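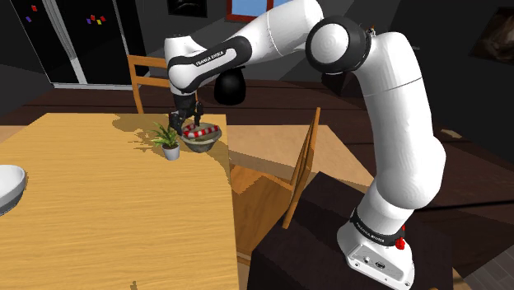
A dark olive-green bowl on a light wooden dining table.

News > Ovell > Town and Community

Ovell tableware library to open on extra evenings

2023-08-04

A lending service that lets people borrow plates, bowls and glasses for parties and family meals is to open on three evenings a week, after its first months brought in more bookings than the building could handle.

The Ovell tableware library, which is run from the old ticket office on Reisinger Street, has taken 506 bookings since it opened in May. Until now it has only been open during the daytime, and borrowers have complained that they could not collect or return crates outside working hours.

The new hours will be in place by the end of the month. Collections will be possible until early evening, and a drop-off hatch on the Trernier Lane side of the building will take returned crates at any time up to closing.

The library lends dinner plates, side plates, bowls, tumblers, cutlery and serving dishes. Items are packed in stacking crates, each holding enough for six people, and a household may take up to three crates at once. Larger orders for street parties and weddings are still allowed but have to be agreed in advance.

Borrowing is free for anyone living in Ovell or the villages on the Zultent bus route. A deposit is taken on each crate and paid back when it is returned. The library says most breakages so far have been glasses, and that it has not yet had to keep a full deposit.

The service was set up by the town council to cut down on throwaway plates and cups, which had been filling bins at the riverside park after summer gatherings. Much of the stock came from a hotel on the edge of town that closed last year. The rest was given by residents, and as a result very few of the crates match. The library sorts by size and depth and leaves colour to chance — anyone who wants a full set of white plates is advised to ask early.

Serving bowls are the items most often out of stock. The library has asked for more of them, along with large jugs and anything suitable for hot soup. It does not need more mugs, wine glasses or egg cups, and cannot take items with chips or cracks or with metal trim, which do not go through the dishwasher well.

Borrowers are asked to scrape and rinse everything before bringing it back. Crates are then washed on site in a second-hand catering machine. The council has agreed to pay for a replacement, as the current one has broken down twice and left weekend orders waiting.

A plan to add tablecloths and folding chairs has been put off until next year. The council said there was no dry space to store them, although it is looking at a unit behind the Trernier Lane car park.

Bookings can be made at the counter or by phone, and should be placed at least two days ahead. Donations can be left during opening hours, but should not be put through the hatch.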